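Gritenen Adult Reading Program
Progress report to the Didier Fund, period ending November
Prepared by Rajitha Chowdhury

1. Enrollment
The program opened the period with 39 learners at the Ustberg site. Another 13 joined through the library referral desk. All new learners completed the placement test before their first class.

2. Delivery
Evening classes ran as scheduled except for one Tuesday session, canceled because of a heating fault and made up the following week. Class size is capped at 20. The intermediate group reached the cap early in the period and has been split - the second section meets at 6:30 p.m. and is taught by Rasa Lukoševičius.

3. Materials
The Ndung'u workbook replaced the photocopied packets used last year. We ordered 100 copies. Unit 4 contains errors in the answer key, and a correction sheet has been issued to tutors.

4. Spending
Tutor pay and room rental are within budget. Printing is over budget - the extra cost was met from the travel line, as agreed at the midyear review. Refreshments remain a minor item.

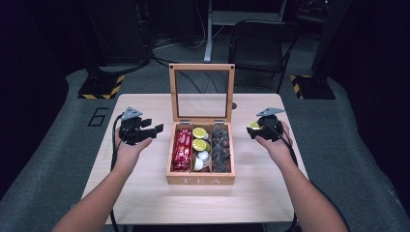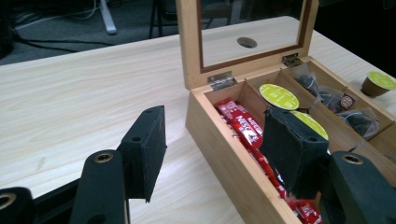
Tea box, lid open

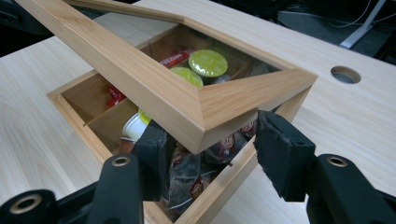

5. Question raised at the last review
Will the second intermediate section continue after the current grant ends?
The section is funded through the end of spring term. A request to extend it will be included in the renewal application.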